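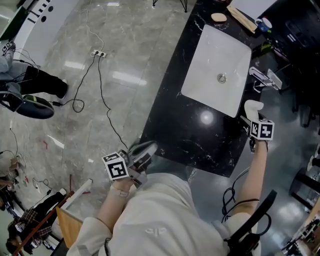 黒い天板の流し台。奥に石けんと木の板、横になったマグカップ。

ディルルバ・セルヴァナヤガムがその部屋を借りたのは七月だった。通りの名はスコルム、建物の番号は114。前の住人は食器をいくつか置いていったと大家が言った。捨ててもいいし、使ってもいい。

彼女はまず流しを見た。黒い石に白い筋が入っていて、四角い白い流しがはめこんである。前の部屋の流しはステンレスで、鍋をひとつ置くともう皿が洗えなかった。ここなら洗える、と思った。

マグカップが倒れていた。青と赤の模様がある。起こそうとして、やめた。先に手を洗った。石けんは小さかったが、よく泡が立った。

水曜日の夕方、ネヴザト・ダーデレンが来た。下の階の人で、借りていた鍵を返しにきたのだという。前の住人の鍵だった。
「猫の世話をしていたんです。二週間だけ」
「猫はどこに」
「一緒に行きましたよ。チロフへ」
彼は鍵を台の上に置き、それから木の板に目をとめた。
「それ、まだあるんですね」
「使っていた方のですか」
「私があげたものです。パンを切るのにちょうどいいから」
持って帰るかと訊くと、彼は少し考えて、いらないと答えた。うちにはもう一枚ある、と。

お茶を出そうにも、自分の荷物はまだ駅前の倉庫にあった。箱は全部で20、届くのは週末になる。彼女はマグカップを洗い、湯を沸かし、ひとつしかないカップを彼に渡した。自分はジャムの空き瓶で飲んだ。瓶は熱くて、袖を伸ばして持った。

「前の方は、どんな人でしたか」
「静かな人でした。夜の10時を過ぎると水を使わないんです。音が下に響くのを気にして」
「響くんですか」
「いいえ、まったく。言ってあげればよかった」

彼が帰ったあと、彼女は瓶とカップを洗った。蛇口のレバーは少し固く、途中まで上げたところで急に水が強くなる。袖が濡れた。板も洗い、布巾で拭いて、奥に立てかけた。倒れたので、寝かせておいた。

ギョクチェという店でパンを買ってくるのを忘れていた。時計を見ると、閉店まで15分もない。財布と鍵を持って階段を下りた。二階の踊り場で、上着を忘れたことに気がついたが、そのまま行った。

店には丸いパンがひとつ残っていた。帰って板の上で切った。刃が木に当たる音がした。半分を紙に包み、また階段を下りて、下の階の戸を叩いた。

「切ってみたんです」と彼女は言った。
ネヴザトは包みを受け取り、少し待ってくださいと奥へ入って、チーズを持って戻ってきた。

夜、流しの前に立つと10時を過ぎていた。彼女は蛇口を開けて、皿を洗った。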